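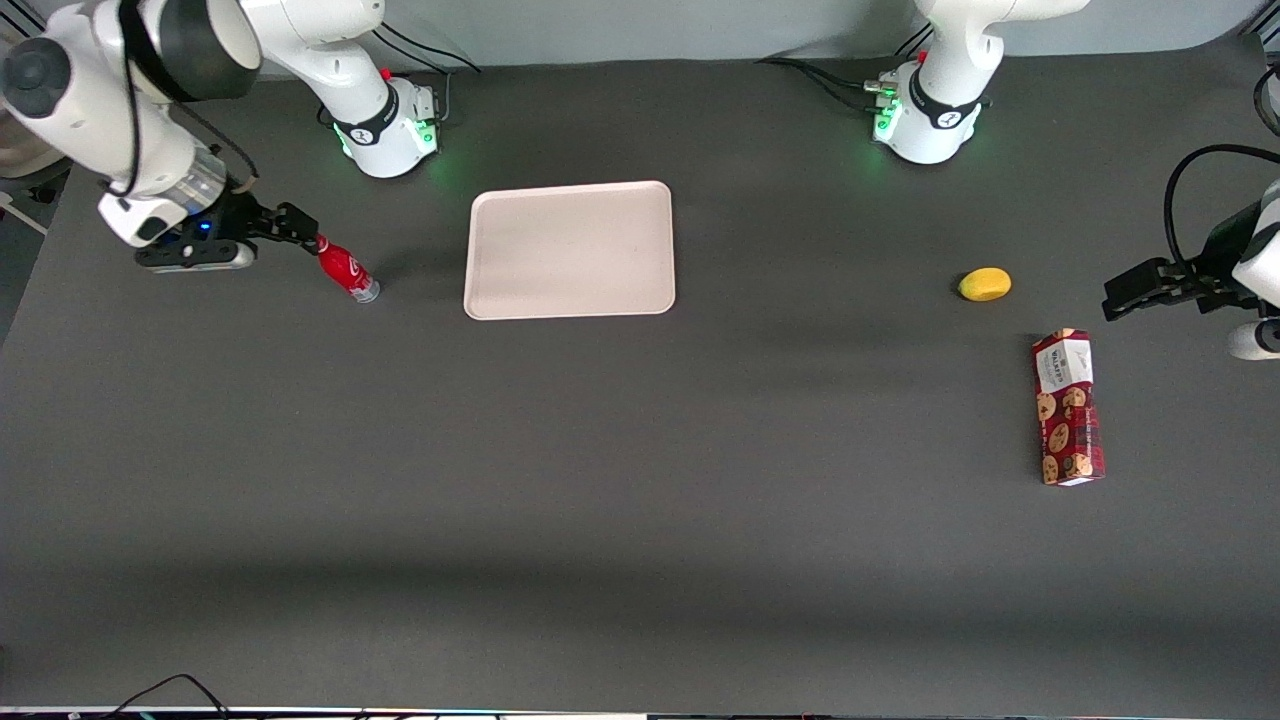 Written by Safta Surdu, with bench notes from Bogdan Ilie
Last updated Mar 29, 2026

Section 8. Comparing Two Sets of Gripper Fingers on a Two-Arm Table

By the time you reach this section you should have both arms mounted, powered and talking to the Clurnora controller (Section 5), and you should have run the slow homing routine at least once on each side. If you haven't, please go back and do that first. It's a dull half hour, but the steps below lean on it quite a bit.

What we want here is a fair comparison between two finger sets, the standard fingers that ship with the kit and the longer Sultodura fingers that many of you have been asking about. You'll run the same objects through each set, write down what happens, and end up with a sheet you can look back on when somebody asks why you picked the fingers you did.

A word on left and right

Left and right in this guide always mean the robot's left and right. With the camera set up as it is in the photo, the right arm comes in from the left side of the picture and the left arm from the right side. Titilayo Bako and I both mixed this up on our first day and sent the wrong arm home, so put a strip of tape with an R or an L on each mount if you think it will help you.

Choosing your objects

You can use nearly anything that fits between the fingers, but try to have a mix. We keep coming back to a plastic soda bottle, a small mango, a flat cookie box and a shallow tray. The bottle has a narrow neck and a wide body, so it gives you two different grasps for the price of one. The mango is small and oval and likes to roll away from a clumsy approach. The box is a long shape with flat sides, and the tray, with its low rim, is the place where things get put down.

Please use the same objects for both finger sets. A different mango is a different test, I'm afraid, and fruit goes soft. If you need to split the work over several days, finish all the mango runs on the first one.

Setting up the table

1. Clear everything off the table that isn't part of the test, including tools and coffee cups.

2. Put the tray near the center, slightly toward the back, between the two bases. Mark its corners with small bits of tape so that you can put it back in the same place after every run.

3. Lay the bottle on its side within reach of the right arm. Put the mango in front of the left arm's base, and the cookie box flat on the table with its long side running from back to front.

4. Check the lights on both bases. On our setup, green means the arm is ready. Any other color sends you to the fault table in Section 11.

5. Find the red button on each base and make sure you can get to it without reaching across an arm that might move.

Caution: Look at the cable that loops over the gripper before you start. It needs enough slack to follow the wrist all the way around, but not so much that it can drop between the fingers. Move the wrist slowly through its range by hand control and watch the loop the whole time.

Running the bottle test

6. Load the profile called Prernano on the controller. It holds the approach speed and the closing force at fixed values, and you should leave both alone until the whole comparison is finished.

7. Open the right gripper fully and bring it in from the side, with the fingers pointing across the table toward the bottle's neck.

8. Close the fingers around the neck and stop there. Let the arm hold still for 8 seconds before you ask it to do anything else.

9. Look at the bottle while you wait. It may well sit tilted, with its base still resting on the table, and that's fine at this stage. Write down which way it leans, as you'll want to compare this with the second finger set.

10. Lift slowly, carry the bottle over the tray, lower it and open the fingers.

11. Put the bottle back at its starting place and repeat until you have 25 runs.

Note: Keep the left gripper open and parked above the table on its own side during these runs. Saadet Saraç likes to park hers a bit farther back, and you're welcome to do the same — just use one parking position throughout and write it on the sheet.

Running the mango and box tests

12. Switch to the left arm and follow the same order with the mango. Go for the widest part of the fruit, and choose an approach that doesn't push it along the table.

13. Move on to the cookie box. Grasp it across its narrow width, never end to end. Cardboard will dent if you let it, so swap in a fresh box of the same kind once the edges begin to give.

Changing the fingers

14. Press the red button on both bases and wait for the arms to stop completely. Follow the lockout steps in Section 2 before you put your hands anywhere near the fingers.

15. Remove the standard fingers, fit the Sultodura pair, and tighten the screws evenly, a little on one side and then a little on the other.

16. Enter code 3574 on the controller so it knows the finger length has changed. If you skip this, the arm will believe its fingertips are higher than they are and may press them into the table.

17. Release the arms, repeat the homing routine, and start again from step 6.

What to write down

For every run, note the object, the arm, the finger set, and whether the object reached the tray. Add a few words of your own whenever something looked odd. Catinca Iordache fills the margins of her sheets with remarks like "slid a little, then held," and those have been more use to us than the tallies on several occasions. Blank sheets are in the Karunaratne folder that came with your kit, and you can copy as many as you like.

If you stop partway through, open both grippers, take any object out of the fingers and park the arms before you leave the table. Section 9 covers saving your results to the controller.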